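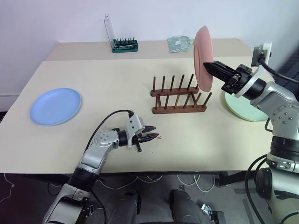 The Plate That Was Not Dropped

A small fault in a dish-loading robot, and the long search for its cause

December 2024

The people who work with the two-armed robot at Flisier in Godmont have a log of everything that goes wrong. Most of the lines in it are short. "Missed slot." "Plate slipped." "Arm stopped, restarted." The line that interested me was longer, and it came from a run in which no plate was broken and no alarm sounded. It said: "Gripper did not open. Arm went up with plate. Rack came too."

I asked to hear the full story, and it took most of an afternoon to tell.

The task is one that every person with a kitchen knows. There are plates on a table and a wooden rack with upright pegs. The robot has to take a plate, turn it on its edge, lower it between the pegs and let go. The plates in the tests are in different colors, so that the program can be told which one to take first. The team likes this task because it looks easy and is full of small traps. A plate on its edge is thin from one side and wide from the other. The slots forgive very little. And at the end the robot must do the thing it is worst at, which is to release an object and move away without touching it again.

In the run from the log, the plate went between the pegs correctly. The gripper received the command to open. Then the arm rose, as it was programmed to do two seconds later, but the fingers were still closed. The plate pulled against the pegs, the rack tilted and came off the table with it, and the operator pressed the stop button. The rack was hanging at an angle when he did it. He lowered the arm by hand and wrote his line in the log.

It was not the first time. When the team went back through the records, they found that the gripper had opened late or not at all in 28 releases. In most of these cases the arm was already high enough, or slow enough, that the operator only saw a small shake of the rack and did not write it down.

The first suspect was the software. The robot sends a command to the gripper and the gripper sends back its position, and in the records these two numbers agreed. According to the computer, the fingers had opened every time. This made the search much harder, because the team had to accept that one of their own numbers was false, and they did not know which one.

They spent four days reading code. Then they changed the gripper on the right arm for a new one of the same model, supplied by Vlachopoulos, and the fault disappeared for a week. Everybody was happy. Then it came back.

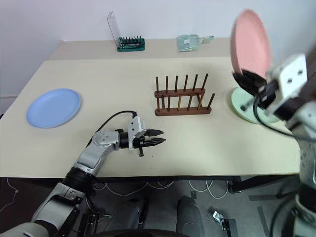

What helped in the end was patience. One of the engineers decided to repeat the same release 100 times, with the same plate and the same rack, and to write down the position of the whole arm each time and not only the position of the fingers. The fault appeared only when the wrist was turned far to one side, the position it needs for holding a plate upright. With the wrist straight, it never came.

After this the answer was close. In the turned position the gripper cable was pulled tight, and one contact inside the connector lost its connection for a short moment. When the gripper received no new message it kept the last position it had, which was closed. The program, when it received no answer, filled the gap with the position it expected - open. Each side was doing something that looked reasonable by itself. Together they produced a robot that believed it had let go.

The new gripper had worked for a week because the technician who installed it left a little more cable at the wrist. Over the following days the cable slowly moved back to its old place.

The repair has a cheap part and an expensive part. The cheap part is a longer cable with a clip that holds the connector still. The expensive part is in the software. The program may no longer invent an answer. If the gripper is silent, the arm must stay where it is until it hears something, and if it hears nothing it must stop and call the operator. This makes the robot slower, and there was some discussion about it. A partner in Gulport, who uses the same program with heavier objects, asked to receive the change immediately.

I think the people in Gulport were right. A light rack hanging from a plate is a funny sight, and several persons told me the story with a smile. But the same arm, with the same program, could be holding a glass jar or a tool while somebody reaches in to help. The operator at Flisier admitted that he had done this more than once, with his hand near the rack, to straighten a plate before the arm had gone up. The rule now is that no hand goes over the table while the arms have power.

The log is still kept in the same way, but the team added one column. Next to what the operator saw, there is now a place for what the robot reported at the same moment. On the day of my visit, the last line had the same word in both columns: "Released."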